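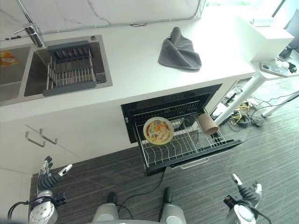
Kitchen station, sterilizer drawer open, both hands raised.

How to run the kitchen demo on an open day

These steps are for the Bromosby open day, but they also work for a visit of two or three people. Allow 80 minutes from power-up to the first group.

1. Pull the sterilizer drawer all the way out and stand the plate upright in the rack.

2. Check the cables on the floor before you let anyone in. Visitors stay on the far side of the counter.

3. Load the Treser task file. Use number 719 for the drawer and 2,241 for the sink.

4. Raise both arms to the start pose and hold them there while you give the introduction. Keep it short – people want to see the hands move.
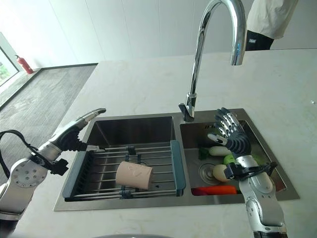 5. For the sink task, lay the drying rack over the left basin and put the vegetables in the right one. A carrot and a radish are enough for a short run.

6. Keep the stop button in your hand during every run. If an arm stalls, press stop, go back to step 4 and start again.

Kocabaş has the spare fingertips. Last March we ran out by noon.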